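Golton Opens Robot Chore Trials in Arnurville

ARNURVILLE, 26 Mar 2023 - Golton today began public trials of robot arms on 18 everyday handling jobs at its Brususgate site. 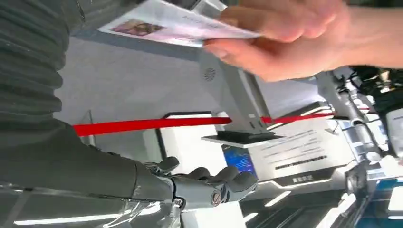

A card is held out near the robot's hand.

The trials ask whether machines are ready for home and shop-floor chores. Golton's view is that they are not ready to work alone.
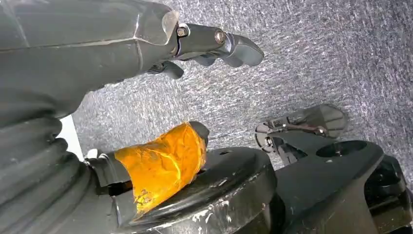 Each job is tried five times and scored by Sönmez, an outside testing firm. More than 935 tries were logged in January.

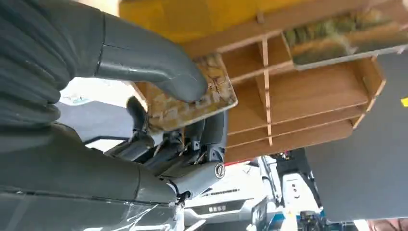

Gripper holding a flat package in front of wooden shelves.

Small and thin items remain the slowest to handle, and desk tidying is still at an early stage.

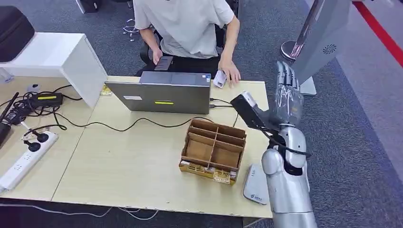
Golton will publish full scores, including failed tries, when the trials close.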